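Keeping a fiddle happy at home

I've had the same violin through 2 house moves and one very damp cottage, so most of what follows I learned by getting it wrong first.

Wipe the strings and the body with a soft dry cloth every time you finish. Rosin dust goes hard if you leave it, and then you'll be tempted by the furniture polish. Please don't! Old cotton T-shirts are perfect, and I cut mine into squares and wash them on a Wednesday with the tea towels.

Sticking pegs? Take one out at a time, rub on a little peg paste and turn it a few times before you restring. Never take all the strings off at once - the bridge will go and so might the soundpost.

In winter I keep the case well away from the radiator, with a damp sponge in a soap box tucked inside (holes in the lid, well wrung out). By June it can come out again.

Loosen the bow 8 half turns or until the hair just goes slack, whichever comes first. Mine cost 200 pounds and I'd like it to last.
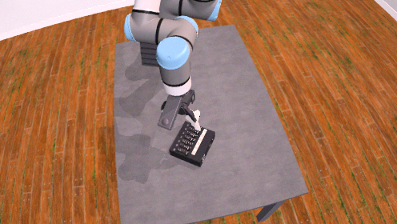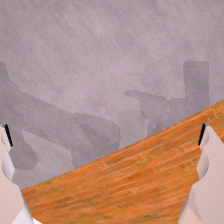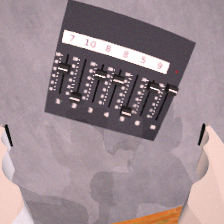
Last one: panel with faders and a white number strip, computer-rendered.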